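Do Trays Really Need Cloths?

I have never trusted a tray with a cloth on it. It's a tray. It already has a surface. But a reader from Dutidville wrote in to say I was wrong, and that a lined tray changes how a table feels, so I gave it a fair hearing.

The trays are the dark brown kind with cutout handles, $19 for the pair from Jonard, and they're fine. Plain and easy to wipe. The cup is tall, the bowl is shallow, and the two of them slide a bit if you walk fast. 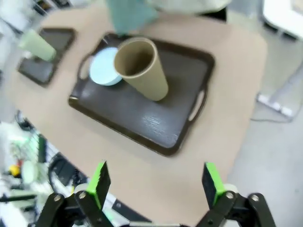

I should say I've read a lot of tray advice by now. One post from the Arkska catalog ran to 300 comments, most of them arguing over whether the cloth should hang over the rim or stop short of it. I can't get worked up about that. What I wanted to know was whether the thing would be a nuisance to set.

It is, a little. You have to get the cloth flat before anything goes down, and if you forget, you're lifting the bowl and the cup off again.

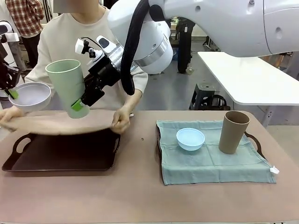 What I'd keep and what I wouldn't

The blue-green cloth with the pale blue bowl and the brown cup looks good. I'll give my reader that much. The handles stay reachable too, and I had expected to be digging around for them.

The pink one I'm less sure of -- and why do cloths like these need a tag sticking out at the end? Snip it off before you set anything out. 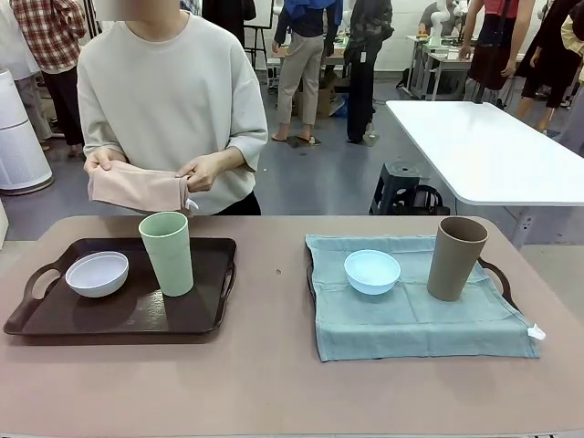
Filed under: Table & Kitchen

Would I line a tray for breakfast on my own? No. For 8 people, maybe, if somebody else does the washing. Tokarz sells a rubber liner that's supposed to stop the sliding, and I have my doubts about that as well.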